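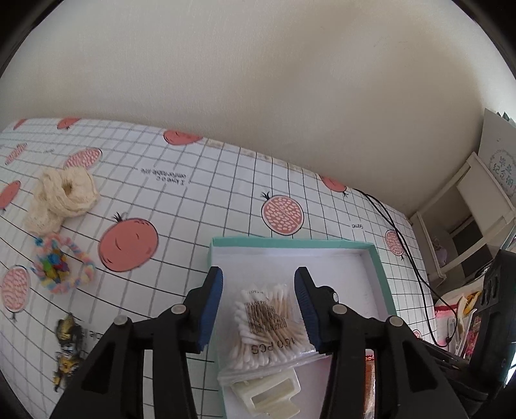 1/ What I learned clearing out my aunt's bathroom cabinet, a thread

My aunt Rosalba Greco moved into a smaller apartment in April, and I offered to do the bathroom because I figured it would be the easy room. Everybody else was fighting over who had to do the garage. Well! I was in there for two whole afternoons and I came out with opinions, so here they are.

2/ First, take everything out before you throw anything away. I know that sounds like extra work, and it is, but I started by tossing things one at a time and then found myself fishing a perfectly good thermometer back out of the trash bag. Put it all on a bed or a table with an old cloth over it, so you can see how many half-used tubes of the same cream you are dealing with. (In our case, six.)

3/ Dates. Oh, the dates. Eye drops, sunscreen, cough syrup – turn every one of them over and look. Sometimes it's printed on the crimp at the end of the tube where you'd never think to check, and you have to tilt it toward the window. My aunt had a bottle of something pink that was older than my marriage.

4/ Please don't pour old medicine down the sink or flush it unless the label tells you to. Our pharmacy has a drop-off box right by the counter and the lady there, Mrs. Yatsenko, was so nice about my grocery bag full of bottles. She had me peel off or black out the labels with my aunt's name first, so bring a marker and save yourself borrowing hers.

5/ Now, the little stuff. Cotton swabs, bandages, hair pins, nail files, those tiny scissors that never cut anything. These are what make a cabinet feel full, because they wander. I gave each kind its own small box or bag and put the ones she uses every day at the front, at a height where she doesn't have to reach over her head. She's 5'1" on a good day and she was keeping her bandages on the top shelf!

6/ And while we're on swabs, she and I had a long talk about ears. She's been poking around in hers every morning for her whole life, and her doctor has told her more than once to leave the insides alone, as it mostly shoves the wax farther in. She has agreed to use them for nail polish and for cleaning around the faucet. We'll see. I'm her niece, I can only do so much.

7/ On buying containers: wait. I almost ordered a whole matching set from Mundutero the night before, in a color called Fog, and I'm so glad I fell asleep on the couch. They would have been too deep for her shelves by a good inch. We measured first and then used what she had in the house already, and the only thing we bought was a turntable for the tall bottles. It spins a little too well, so go easy or you'll launch the mouthwash.

8/ Somebody asked under my last post if I label things. I do for her, yes, in big plain letters on the front. My cousin Drita thinks it looks like a school supply closet, and maybe so, but my aunt found the antacids at night without putting her glasses on and called me the next morning to brag.

9/ Towels! I had no idea a person living alone could own so many. We kept the ones she likes and took the rest to the animal shelter, who were thrilled with them, stains and all. Call ahead, though. Ours takes towels and flat sheets, but no pillows or anything stuffed, and I had to drive two pillows back home again.

10/ What she wouldn't part with: a glass powder jar from her mother with nothing in it, a hotel sewing kit, and a bar of lavender soap that doesn't smell like anything anymore. I didn't argue. They have a spot on the windowsill and she looks at them when she brushes her teeth.

11/ Oh, and a few of you wanted to know about the hard water ring around the faucet. Plain white vinegar on a rag, wrapped around the base and left there while you go eat lunch, then an old toothbrush. Don't do this if you have natural stone, it can eat right into the surface. Hers is plain old porcelain.

12/ Next up is her kitchen, and she's already warned me that the spice drawer is none of my business. If any of you have a good way of storing pot lids in a narrow cabinet, please tell me, I've got nearly nine of them in a stack on the floor (one has no knob, so I'm not sure it counts) and I keep kicking it.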